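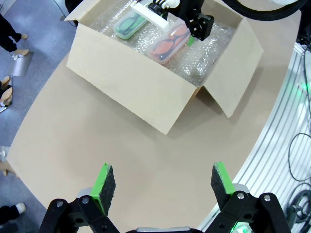
Findamer optical shop to post home-trial glasses in plain boxes

Sun 28 August

Stotetti, the optical shop on Frandsen Street in Findamer, will start posting glasses to customers in outlying towns next week so they can try frames on at home before placing an order.

Each parcel is a plain cardboard box with bubble wrap in the bottom and the glasses on top in clear plastic cases. Customers can ask for ordinary frames, tinted glasses or a mix of the two. A pair with green frames and a pair with orange-tinted lenses went into one box together, each in its own case.

Owner Tahmineh Naseri said the service was meant for people who live too far out to drop in during the week. The nearest other optical shop is in Morkuvow, and the bus between the two towns was cut back in July to one return trip a day.

"If you live past the weir and you don't drive, choosing glasses has become a whole day's outing," Ms Naseri said. "People were picking the first pair they tried so they could get the bus home. Then they'd ring me a fortnight later and say their daughter hated them, or they'd caught themselves in a shop window and they hated them too."

The shop ran a trial over the winter with existing customers. It sent out 226 pairs of glasses on loan. All but three came back, and two of those three had been bought and paid for. The other pair was left on a train.

Eight pairs came back damaged. Most of those had been posted in the soft fabric pouches the shop used at the beginning, and the usual trouble was a bent arm or a lens knocked out of its rim. Two had scratches that could not be polished out and have been taken off the display.

Ms Naseri said the pouches were dropped after the first month. The shop tried the ordinary hinged cases it gives away with new glasses, which protected the frames well enough but made unpacking slow at both ends. Every case had to be opened to see what was in it.

"You'd have a pile of black cases on the bench and somebody on the phone asking whether the round ones had come back yet, and you'd be opening the lot of them," she said. "With a clear case you look down and there they are."

The clear cases have another use for the customer. A slip of paper with the style number goes in under the glasses, and people have been reading the number out over the phone through the lid when they call to order.

Some of the cases are a bit cloudier than others. The shop bought them in two lots and the first lot has a slightly frosted finish. Ms Naseri said she would use them up before buying more.

How it will work

Customers will be able to borrow glasses for up to a week. They need a current prescription, from Stotetti or from anywhere else, and they need to leave a card number. Nothing is charged to the card unless the glasses are kept or broken.

The loan pairs do not have prescription lenses in them. People with strong prescriptions are being told to have someone else in the room when they try them on, or to take a photo and look at it afterwards with their own glasses back on.

Return postage is paid by the shop within the district. Anyone outside the district can still borrow, but will pay to send the box back.

The same box does both trips. The flaps are taped once for the trip out, and a second strip of tape is tucked down the side with the return label. Customers are asked to open the box by slitting the tape along the join and to keep the bubble wrap. They should not add newspaper, as ink came off on a white frame during the trial.

Boxes are to be dropped at a post office counter or handed over at the shop. They will not fit through the slot of a street posting box, which caught out a number of people over winter. One customer left hers sitting on top of the posting box in the rain, and a neighbour brought it in.

Cases should go back with the lids shut and lying flat, side by side. The shop had trouble with cases posted back standing on end, as they tip over on the way and the catches spring open.

The plain boxes

The boxes have no printing on them. Ms Naseri said she got a quote for printed ones with the shop's name on the lid and decided against it on cost. She was also told by the post office that plain boxes were less likely to go missing from front steps.

A few customers wrote on their boxes during the trial. One came back with a list of family members down the side and a tick or a cross beside each style number. The shop has kept that one.

Man-lok Tai, who has a farm on the Morkuvow road, borrowed glasses twice during the winter. He said he had worn the same style for most of his adult life and did not think he would change.

"I asked for two like I've already got, and they put one in with orange lenses as well, for a look," Mr Tai said. "I wore them out to the sheds at four in the afternoon and I could see the fence wires. I'd have never picked them up in the shop. I'd have thought they were for skiing."

He ended up ordering a tinted pair for outdoors and ordinary ones for reading. His one complaint was the time limit. His box arrived on a day when he was away at the sales, and he had it for only a few days before it was due back.

Ms Naseri said the week would now be counted from the day the customer rings or emails to say the box has arrived.

Tinted lenses

The tinted glasses have been the most borrowed item so far. Stotetti stocks grey, brown, yellow and orange. Ms Naseri said colour was hard to judge under the lights in the shop, and people made better choices when they could stand in their own yard.

She reminded customers that not every tint is suitable for driving, and that a darker or strongly coloured lens should not be worn behind the wheel at night. A note about this will go in with each tinted pair.

Children's frames will not be posted for now. The shop prefers to fit children in person, as the bridge of the nose needs to be measured and it changes quickly. Families who cannot get in can ring and ask about the Saturday clinic at the Morkuvow health centre, where Stotetti has a table once a month.

Repairs are also staying in the shop for the time being, although Ms Naseri said the boxes would do just as well for those. She has already had one turn up without warning. A customer who had finished with his loan glasses posted them back with his own broken pair in the same case and a note asking for a new screw.

"I put the screw in," she said. "But please ring first. They were nearly put out on the display with everything else."

Bookings

There are 26 boxes in circulation for the first month, and names are being taken now. When they are all out, customers will go on a list and be called in order. Ms Naseri said she would buy more boxes if the wait grew beyond a week or so.

People can choose styles from the sheets at the counter, from the shop's website, or by describing what they want over the phone. The sheets can be posted to anyone who does not use the internet. Those who are unsure can ask the shop to choose for them, and it helps to say what they wear now and what they dislike about it.

Glasses are cleaned and the screws checked when they come back. The cases are washed in warm soapy water and left to dry overnight, so a pair returned one day will not usually go out again until the day after next.

Anyone who still has loan glasses from the winter trial is asked to bring them in or ring the shop. The pair left on the train has brown frames and was in a clear case with a paper slip inside. It was last seen on the afternoon service from Morkuvow, and Ms Naseri said she would be glad to have it back, no questions asked.

Stotetti is open Monday to Friday and on Saturday mornings. The first boxes will be posted on Thursday.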